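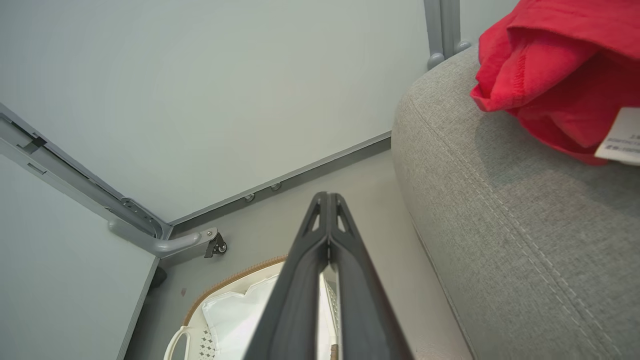

La estructura metálica gris, con el cesto blanco debajo.

Inicio | Muebles | Lavadero | Reseñas | Contacto

15 de noviembre de 2019, por Etornam Antwi

Compré la mesa auxiliar Ametepe en septiembre para el cuarto de la plancha. Quería una superficie donde doblar ropa y sitio debajo para el cesto. Costó 104 euros con el envío.

El montaje me llevó una tarde. Las instrucciones son solo dibujos y el paso 10 está mal: enseña el brazo curvo girado al revés. Conviene apretar los tornillos a mano y dar la última vuelta con la mesa ya de pie.

Los paneles son de un gris muy claro, mate, y los rieles y la pata van en un gris más oscuro. Las marcas de dedos se limpian con un paño. En los rieles quedan ranuras a la vista por la parte de abajo, y ahí se mete la pelusa.

El cesto blanco de rombos calados, con ribete trenzado color tostado, ya lo tenía. Cabe sin problema y lo saco tirando del asa. Uno más alto rozaría con el brazo.

Lo peor es el peso. Para barrer detrás tengo que pedir ayuda a Kwaku. También cojeaba un poco al principio y le puse un fieltro.

La volvería a comprar a ese precio. En Jovville la venden también en blanco, pero no la he visto montada.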